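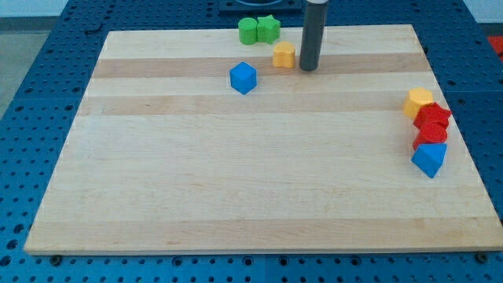
Progress report to the Boyer Fund
Project: Sukholm play and learning materials
7 March 2024

The workshop has now been running for two months under the current grant. Most of that time went into the maple boards, which are the base for the shape-block sets going out to child care centres in Bradthorpe.

Boards

We have glued up 144 boards and finished 96 of them. Each is made from strips of maple, light and darker mixed as they come off the pile, so no two boards match. We stopped sorting the strips by colour in the first week. It was slow work and the centres had told us they didn't mind. The other boards still need sanding and a coat of oil.

Blocks

The plastic blocks arrived from Fila in one delivery — 783 pieces, counted on arrival. The shapes include cylinders, stars and hearts. Green and yellow came as ordered. A few of the stars had rough edges and were put aside for filing.

Spending

Timber cost more than we budgeted. We covered the difference from the freight line, as Bradthorpe is close enough for us to deliver ourselves. No extra money is being requested.

Next steps

Sanding will be done by the end of March. The first sets will go out after that, with a short feedback form for staff. We would like your advice on one item: whether the storage bags can be charged to this grant or should wait for the next one.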